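3.2 What people mean by a "made" bed

Figure 1. A bed with a grey upholstered headboard, with a crumpled blue fabric item lying across the fitted sheet.

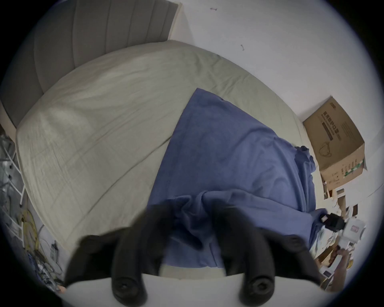 Mareike Ostermann objected to my first draft of this section on the grounds that I was treating bed making as one chore, when for half the people I talked to it was at least two. She was right, and I went back to my notes and started over.

I had asked all 164 households in Breveck the same lazy question: do you make your bed? Most folks said yes right away. Then I'd ask what that meant, and things got messy (I loved this part of the fieldwork, I have to say). For some it meant pulling the top cover straight. For others it meant hospital corners and pillows in a set order, and anything less was "just closing it up." One retired couple in Urna, where I did my pilot visits, had argued over this so long that they each made their own side.

So I split the question in two. Straightening is the daily thing, done in passing, often by whoever gets up last. Changing is the linen job — stripping, washing, putting back — and it follows the laundry, so it can stall for hours while a dryer runs. People were a lot less sure how often they did the second one. In 30 homes, two adults gave me different answers in the same interview, sometimes while looking right at each other.

Diệp Mai found much the same split in her Prerneck diaries, though she files pillowcases as a third job and I don't. My people changed those whenever they felt like it, and I couldn't find a pattern worth a table. I come back to the stalled changes in Section 4, where the July diaries give us actual start and stop times.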